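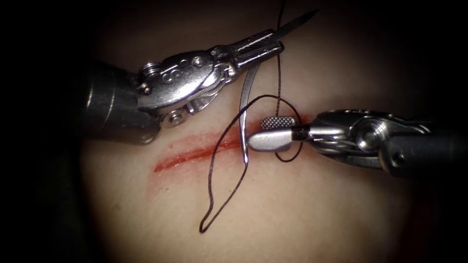

Figure 3. Suturing bench of the Tinbridge cell during a test stitch on a synthetic tissue pad. Left and right needle drivers, curved needle and dark suture thread.

3. Setup and upkeep of the suturing cell

3.1 Layout

The cell stands in a windowless room at the Tinbridge site and was built around a two-arm surgical robot bought second-hand. The arms are mounted on a common steel base, one on each side of the bench, so that the instruments come in over the work from opposite sides. The operator sits at a console in the next room. All the stitching reported in Section 4 was done by remote control, and the automatic routines were used only for the checks described below.

The base is bolted to the floor at four points. In an earlier version it stood on locking casters, and the two arms drifted relative to the pad over a day of work. We never measured the drift well enough to report it. After the base was bolted down, the morning registration check stopped failing and we left it that way.

A bench plate made by Faltix sits between the arms and carries the pad holder, the lamp bracket and the camera post. The holder has a shallow recess with a raised lip at the back. A pad is pressed into the recess and held by two side clips, which must be closed evenly or the surface will bow and the cut will open. The lamp is aimed at the center of the pad and the room lights are kept off. This gives a bright working area with quick fall-off toward the edges, and it also means that the instrument shafts are poorly lit. Anyone repeating the setup for work that needs to track the shafts should add a second lamp.

3.2 Instruments

Both arms carry cable-driven needle drivers. The motion of the wrist and jaws comes from thin steel cables that run down the shaft and over small pulleys in the wrist (Figure 3). The gripping faces of the jaws are textured to hold the needle. In our experience the condition of these two parts, cables and gripping faces, decides whether a day's recordings are usable.

Each instrument has its own card in the cell log. The card lists the date it was first fitted, every session it has been used in, and any remark from the operator. At the time of writing the log holds 2401 stitches over 151 sessions. An instrument is taken out of use if it fails the slack check twice in a row, if a cable shows a broken strand under the magnifier, or if the operator asks for it to be pulled. The last of these accounts for most of the removals. Operators tend to feel a worn wrist before the check finds it.

3.3 Start-up

The start-up routine takes 39 minutes when nothing goes wrong. Most of that is warm-up, during which the arms move through a slow pattern with no needle or pad in place. We tried skipping the warm-up for a week in December and went back to it. Joint readings in the first few sessions of each day were noisier without it, and the operators complained of a sticky feel in the left wrist.

After warm-up, each arm is brought to a touch block fixed to the bench plate. The block has four small dimples, and the closed jaw tip is placed in each in turn. The positions are compared with those stored from the previous session. If any of them has moved by more than the set limit, the arm is homed again and the block is touched a second time. A second failure stops the session. So far the cause has nearly always been an instrument that was not fully seated in its carrier – pushing it in until the latch clicks and starting over is enough.

The slack check comes next. The wrist is turned to one end of its range, reversed by a small step, and the delay before the jaw moves is recorded. This is done for each wrist axis and then for opening and closing. The jaws are then closed on a strip of thin rubber and the strip is pulled by hand. It should not slip. We know this last test is crude, but it catches dirty gripping faces better than the motor current does.

3.4 Pads, needle and thread

Pads are cut from sheets of synthetic tissue supplied by Jabłońska. The incision is made with a fresh blade against a steel guide, and its walls are colored red so that the lips stand out from the pale surface on video. Some of the dye spreads onto the pad next to the cut. It does not affect the stitching, but it does blur the lower lip in some recordings, and any method that finds the wound edge by color will need to allow for it.

We use curved needles with dark thread throughout. Pale thread was tried first and was very hard to follow against the pad. With two instruments and a free thread in a small space, loops form often. Thread may lie across a jaw or over the needle, and a closing jaw can trap it. The operator clears loops as part of the task, and we did not remove such passages from the data. A stitch is only marked as void if the thread gets into the wrist pulleys, at which point the arms are stopped and the instrument is taken off the carrier before anyone tries to free it. Pulling the thread out with the arm powered damaged one cable guide early in the project.

3.5 Cleaning and repair

At the end of each session the jaws are opened fully and brushed with a soft nylon brush and alcohol. Dye and fine crumbs from the pad collect in the gripping pattern, and once they have dried they are slow to remove. The wrist is wiped but not brushed, as bristles can lodge beside the cables. No oil is used on the wrist. We oiled one instrument during the first month and it picked up lint from the wipes within a few days.

Cables are not replaced in house. Two attempts at the Zotodden workshop gave wrists that moved freely but failed the slack check in one direction, and we now treat a stretched cable as the end of the instrument. Work on the carriers is a different matter. The latch springs weaken with use and are changed on site, one side at a time, with the touch block procedure run after each change. The stored block positions were last reset on Oct 29, 2019, following a spring change on the right carrier, and recordings made before and after that date should not be pooled without applying the offset given in the data files.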